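Print this page | E-mail this talk
14 shares | 4 comments

Speaker notes: "The Planner Was Right and I Was Late"
Lautaro Benítez, Zastadville robotics software meetup, November

(Slide 1. Title. Wait for the people with plates to sit down.)

Thanks for coming. I work on the motion stack at Skukora, which means I get a message whenever an arm stops moving and another message whenever it doesn't.

Tonight is one bug. It took me 7 weeks. I'll try to do it faster than that.

(Slide 2. Stack diagram. Don't explain every box. You did that last year and lost the back row.)

Perception publishes a scene. Planner reads the scene, gives us a path. Controller follows the path. Three programs that agree on everything except what time it is.

Our planner is Huttunen, named for a lake cabin by the person who wrote it. It samples, it smooths, it checks collisions on the smoothed path. We run it against Trivo, our simulator, every night, 3000 episodes with randomized rooms. Random furniture, random textures, random clutter, camera riding on the wrist.

(Slide 3. The failure plot. Pause. Let them read the axis.)

One night the wrist started clipping furniture. Not often. Often enough that Niilo Turunen put a sad face on the dashboard, and he is Finnish, so I treated it as a page.

What I tried first, in order of embarrassment:

- Made the collision padding bigger. The arm stopped hitting things. It also stopped going anywhere.
- Blamed the smoother. Rewrote the smoother. The new smoother is very nice and had nothing to do with it.
- Blamed Niilo's depth filter, in writing, in a channel with his manager in it.

(Apologize to Niilo here. He's in the second row.)

(Slide 4. Timestamps.)

So. Every depth frame has a time on it. Every joint reading has a time on it. To put the points in the world you look up where the wrist was when the frame was taken. We were looking up where the wrist was when the frame arrived. With the arm standing still those are the same, and guess how all our unit tests were written.

With the arm moving, every chair in the map slides over a little. Planner sees a gap, the gap is somewhere else, the planner does its job perfectly in a room that doesn't exist.

(Slide 5. Wrist view from Trivo. Leave it up for a bit.)
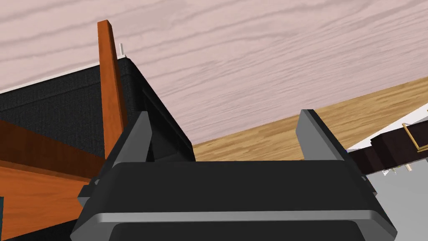 Slide 5: Wrist view in simulation. Fingers open, nothing grasped, orange wood close on the left.

Look at how near the housing is to that plank in the view. On this kind of layout a small shift in the map matters. Also please enjoy the pink wood grain. The texture randomizer has no taste and I've stopped filing tickets.

The belt on the right is my favorite sort of clutter: thick strap, gold buckle. Good thing to ask your depth people about if you want a long lunch.

(Slide 6. The fix.)

The fix is 2 lines. One uses the capture time. The other refuses to plan if the transform buffer doesn't go back that far, and complains loudly. I added 4 tests where the arm is moving, which is 4 more than we had.

(If there's time: the buffer length story. If the organizer is standing up, skip it.)

Questions. Repeat them into the mic.

Comments

gantry_greg: We had the same thing, except ours was a time zone.

Marisol P.: Does the planner wait when the buffer is short, or just fail?

L. Benítez: It fails. Waiting was tried. It waited very well.

N. Turunen: Apology accepted. Please also post it in the channel.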